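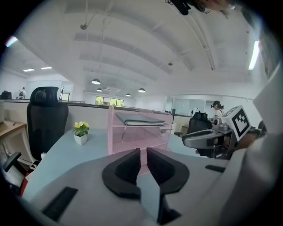
Right, I've had the Clevton handheld gripper kit for three weeks now and a few of you asked what I make of it, so here goes. Bit of a long one, sorry!

You get a pair of grippers, the marker cubes, a charger and a login for their software. Ours came to £345 for the month on hire from Brotlow, with delivery on top (grr).

Setup took me 22 minutes with the booklet open on my knee. Remzi Tuncer did his without the booklet and was quicker, which I'm choosing to ignore.

The fingers are the best bit. They're black and angled, and they get round the wire trays of a desk organiser far better than the straight ones on our old Parnis pair. I was properly chuffed!

Weight is fine for the first half hour. After that my wrists start moaning. I've been doing tidy-the-desk tasks in the main office, a few goes then a cup of tea, and that seems to suit me.

We've saved 277 goes so far. The software threw out 3 of them and wouldn't say why, just a red cross. I emailed support in November about the same thing on the trial version and still haven't had a proper answer.

Bright ceiling lights haven't bothered the tracking at all, but turning a cube away from you does. Keep them facing out and you'll save yourself some swearing.

Would I buy it? Probably, if they sort the red cross thing and do a smaller grip. Ruxandra Căpraru has little hands like me and said the same.

Hire price goes up after 12/22/21, so if you fancy a go, ring Brotlow before then. Questions below and I'll get to them after lunch x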